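Quick one, bread is in the oven and I have 35 minutes.

So I gave up on the sourdough thing for most of last year. Starter died in the back of the fridge, behind the mustard, grey liquid on top, smell like nail polish. Threw out the jar and everything. Told everyone I was done. Then in January my neighbor Zdislava Zelenák left a spoonful of hers on the porch in a yogurt cup with foil over it, and what was I going to do, let it die too?

It's named Larka. Came with the name, I didn't pick it. Very sour, very lively, likes rye. Mine was always sort of sleepy and I figured that was normal. Nope. Larka doubles before lunch and pushes the lid off.

What I changed this time, for the people who asked in the comments:

Smaller feedings. I used to keep a giant jar going and pour half of it down the sink every day, which felt awful and clogged the drain once. Now I keep 2 tablespoons, tops. Feed it the night before. Done.

Whole rye from the Tolley mill for the feedings, plain bread flour for the dough. I tried the Corkik flour because it was on sale and the dough went to soup. Could be me. Probably was me, I had the water wrong. Still have most of the bag, so pancakes for a while.

Less water in general. All the pretty loaves online are super wet and I can't handle dough like that, it sticks to the counter, the sleeves, the dog. I went down to 350 grams of water for 500 of flour and sudenly I can shape a loaf.

And the dutch oven. I held out for ages becuase of the price, then found a Pesonen one at the thrift store with a chip in the lid. Best thing in the kitchen now. Lid on for the first part, lid off to brown.
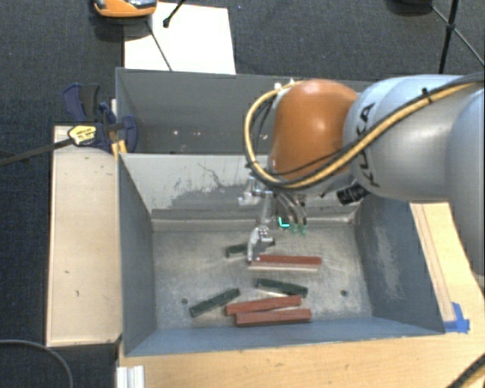

Loaf report. It's out. It's a bit flat on one side where I dragged the knife in place of cutting, but the crust is singing, that little crackle when it cools, and I'm just standing here listening to it like a weirdo.

Not cutting it yet. Two hours. I always cut too early and then the inside is gummy and I blame the flour.

My father in law, Raimo Salminen, thinks all of this is nuts. He grew up on his mother's rye, the hard flat kind with the hole in the middle, and she kept her dough going in a wooden tub she never washed. Just scraped it. No scale, no thermometer, no jar with a rubber band on it. She'd put her hand in and know. I asked him once how long she let it rise and he said "until it was bread." Thanks Raimo.

He did eat most of the last one though. With cold butter, thick slices, standing at the counter. So.

Things I still can't do: the ear. That curl of crust everyone gets along the cut. I've tried a razor blade, a steak knife, scissors, holding my breath. Got one on the third loaf and haven't seen it since. Also the bottom keeps getting too dark. Somebody said put a baking sheet on the rack underneath, going to try that next time if I remember.

Next up is a seeded one, sunflower and flax, soak the seeds first. Zdislava wrote her version on the back of an envelope and I can't read half of it. Is that "salt" or "soft"? Will go knock and ask, and bring her the end piece as a bribe.

OK the dog is looking at the loaf. Gotta go.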